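Home | Threads | Archive | Search | Log in

Re: Can it wash up yet?
From: Esther Makori
31 May 2025

Dear all,

Thank you for the answers to my question of December. I quote the part to which I want to reply:

> I have read the Uvia brochure two times and I still don't believe it.
> My dishwasher did cost less than 2000 and it does not need a
> programmer. Show me a machine which can take a bowl from the drying
> place and put it in the cupboard, in a normal kitchen, with my
> bowls. Then I will pay attention.
> Petchrat

I think this is a fair request, and my reply is: not in your kitchen, not this year. But I would not laugh at it so much as I did before.

At Prakow we work on the small pieces of this chore. One piece is to take hold of a thin, round thing by its edge. Another is to place it on a wire stand so that it stays there. For a person these are the same movement of the hand. For the arm they are two different problems, and the second is much harder.

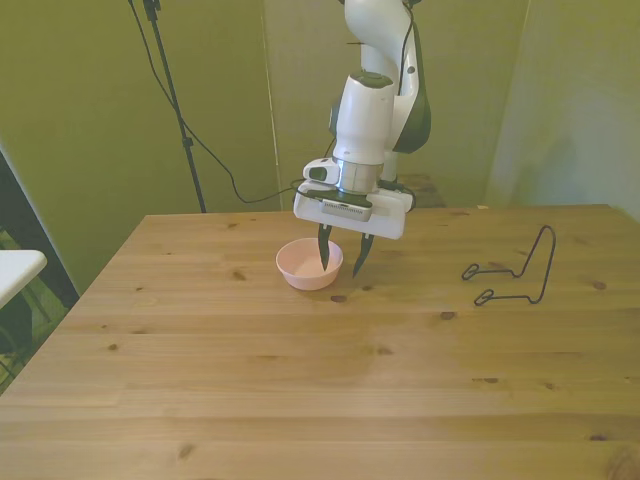

The pink bowl and the wire stand
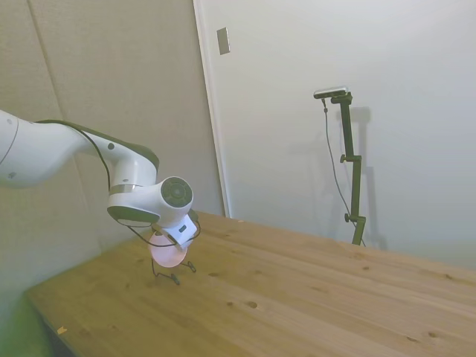
My colleague at Pulier made 40 attempts with a similar stand and he was content with 9 good ones in the first round. After changing the grip he had more, but then the stand was moved by the width of a finger and he had to begin almost from zero. I find this more useful to know than any brochure.

Wire is difficult because it is thin and dark, and the depth camera often does not see it. If somebody on the list has a method for this, please write. We tried to paint the stand white and it helped only a little.

So, Petchrat, keep the dishwasher. For emptying it, I would guess around 12 years, and I will be glad if I am wrong.

With kind regards,
Esther

3 replies | 0 shares
Contact the list owner | Back to top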